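Workshop > Notebooks > Chores bench > November

We use cookies to keep you logged in and to see which pages get read. Accept / Manage settings

November, 4:30 pm, chores bench

Wiping again. Question on the whiteboard is still the one Bellamy asked when they gave us bench time: can it do a chore a tired person would hand over. Dishes parked, folding parked. Wiping a table ought to be the easy one.

Numbers so far — 151 wipe attempts logged since the start of the month. Counted as done only if I wouldn't go over it again myself: 17. Not great. Most of the fails are boring. Cloth bunches up, or the pads let go of a corner halfway accross and it drags a rag tail behind it.

Changed today:
- Rondard cloths out, Altamora ones in. Thicker, less bunching. Colour makes no difference.
- closing force down a notch
- approach from the side, not straight down. Better I think, too early

Stains are the real trouble. Crumbs fine. Anything inked or dried on needs pressure plus going back over the same spot, and the Zonduvora planner treats one pass as finished. It has no idea what clean looks like. I'd rather it asked than quit.

Wrist view from the start position, fingers open. Pinkish-red marks on the white top to the right, bit like smudged stamps. Faint. Would the planner even call that dirty?

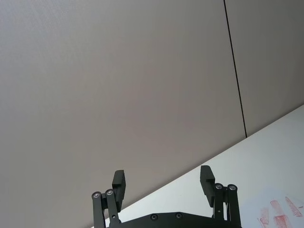
Bellamy reckons a chore only counts once you can leave the room, and going by that we have none at all. Fair, but harsh. I'd take one I only had to check at the end.

To do: 30 more with the new cloth, same start. Force log on. Write down how long I'd take by hand, keep forgetting — it's the only comparision anyone at home cares about.

Comments (3)

benchrat: try a sponge before you write off the planner. Cloth is the hardest thing you could've picked

Flannelette: my mum would have that table done before the arm finished homing. Still want one for the shop floor though

benchrat: second thought, two passes by default and see if the 17 moves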